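Small orders, long queues: scheduling at a contract coating shop

The production planner at Ketilsson, a contract powder coating shop in Sitby, has run the weekly schedule for most of the firm's life. The shop takes work from 240 active accounts. Most of it is brackets, enclosures and tubular frames, and the typical order is small.

"Our median order is 40 parts," the planner said. "The oven doesn't care. A rack with 40 parts on it takes the same cure time as a full one."

Cure time is set by the powder and by the thickness of the metal. Thin sheet comes up to temperature quickly, and heavy sections lag. Mixing the two on one rack means running to the slower part, and some powders yellow if the thin parts sit too long at full heat. The shop sorts incoming work by wall thickness first and by color second.

"People outside assume color is the main constraint. Color costs you a booth cleaning. Thickness costs you rejects."

A booth cleaning from dark to light is the longest changeover. Light to dark is shorter. The weekly sequence therefore starts on Monday with whites and pale grays and works toward black, with metallics held to the end. Customers who need white on a Thursday are quoted a surcharge, and most of them find they can wait.

Until last year the sequence was kept on a wall board. It is now held in Jolex, a scheduling package the company bought after two other trials. The planner was measured about the results. Late orders have fallen, but the software was set up with changeover times taken from the supplier's default table, and those had to be replaced one at a time.

"It had every changeover at the same length. For the first month it gave us plans that looked efficient and could not be run. We timed our own with a stopwatch and typed them in. After that it was usable."

The other correction concerned masking. Threads, grounding points and bearing seats have to be plugged or taped before spraying, and the work is done by hand at benches near the entrance. The original routing treated masking as part of loading. It is now a separate operation with its own queue.

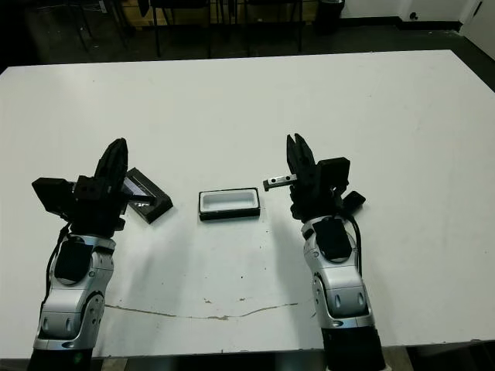
"If you don't give a step its own line, its delay shows up somewhere else," the planner said. "We spent a long time blaming the washer. The washer was waiting on tape."

The largest single job of the year was an order of 1,081 shelf supports for Surnora, a maker of storage systems. It was split into four lots so that smaller customers would not lose a full week. The first lot failed an adhesion test and was stripped and recoated. The fault was traced to a rinse stage with high conductivity. Rinse water is now checked at the start of each shift instead of once a day.

Asked about expansion, the planner said a second oven had been priced and set aside. Hanging space ahead of the booth is the present limit, and nearly 800 square feet of it is taken up by finished goods waiting for pickup.

"Before I buy an oven I want that floor back. We've started charging storage after five days."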